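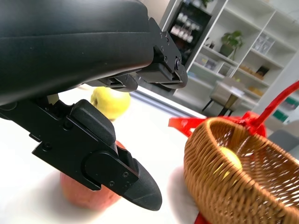

Nous avons loué la main Skerkard chez Boström au mois de juin, pour préparer des paniers de fruits. Le tarif est de 1000 euros par semaine, livraison comprise, et je donne ici mon avis d'utilisatrice, sans être ingénieure.

La prise des pommes est bonne. Les doigts se ferment doucement et je n'ai pas trouvé de marque sur la peau. Il faut par contre régler la force soi-même, dans un menu qui n'est traduit qu'à moitié. Mon collègue Idris Ellis y a passé une matinée entière.
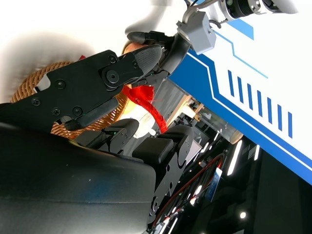 Avec les choses souples, je suis moins contente. Un cordon ou un pompon glisse entre les segments, et la main ne comprend pas toujours qu'elle tient quelque chose. Le service technique (Mme Yaqin Tang, très patiente au téléphone) m'a conseillé de baisser la vitesse. Cela va mieux, mais cela reste lent.
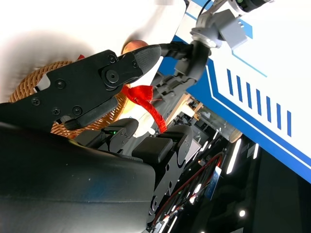
Je regrette aussi que les coussinets de rechange soient vendus seulement par 2, et que le délai soit de trois semaines. La notice est claire pour le montage, beaucoup moins pour le nettoyage.

À l'achat, le prix est de 3756 euros, ou 2655 euros pour le modèle de démonstration. Pour des fruits fermes, je prendrais le second. Pour des rubans et des cordons, j'attendrais la prochaine version.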